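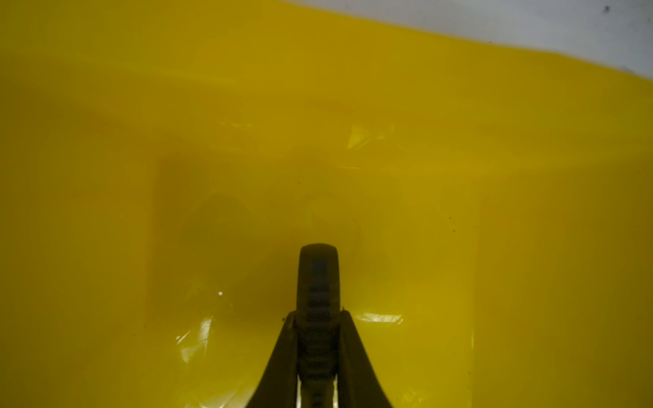
Yellow plastic, glossy side up. Watch the creases.

Packing corner – keeping it clean, keeping bags usable

Quick notes from the Grendon sorting table, 14 Dec 2024. Josiane Ferrand asked for these in writing so here they are.

1. Flatten first. Thin plastic holds a crease for ages. Smooth it with the side of your hand, middle out to the edges. No nails. Fold on the old fold line if there is one.

2. Crumbs before wipes. Always. Wet cloth on dry crumbs = paste. Soft brush, work away from the corner, then a barely damp cloth. The white floor with the planet print shows every speck, and there's a patch of bits just back of the planet right now. Go easy on the print, it's faded enough allready.
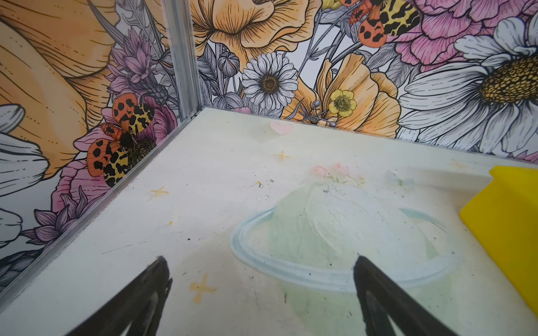

3. Metal trim and corner post. Old toothbrush along the strip where wall meets floor. Then a dry cloth. Don't spray the flowered walls – spray the cloth.

4. Scuff marks. Pencil eraser, the white kind. Light circles. If it's still there after 50 rubs leave it. Baking soda paste works on some floors but it will lift a print, so try it on a spot by the wall.

5. Specks that won't brush off. Sticky tape wrapped round two fingers, press and lift. Asif Arain uses a lint roller, same thing. Do the star side too, people always stop at the planet and ring.

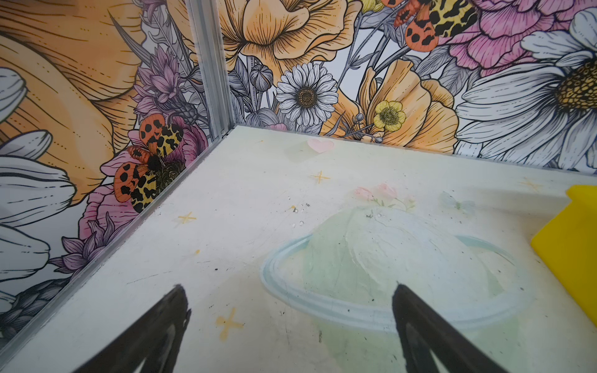
6. Yellow things stand at the side. Keep the middle clear so you can brush without moving stuff twice.

7. Bags away last. Flat, in the drawer, 8 to a stack. More than that and they slide all over teh place. Torn ones go in the scrap box, good for lining shelves.

Brush goes back on the hook pls.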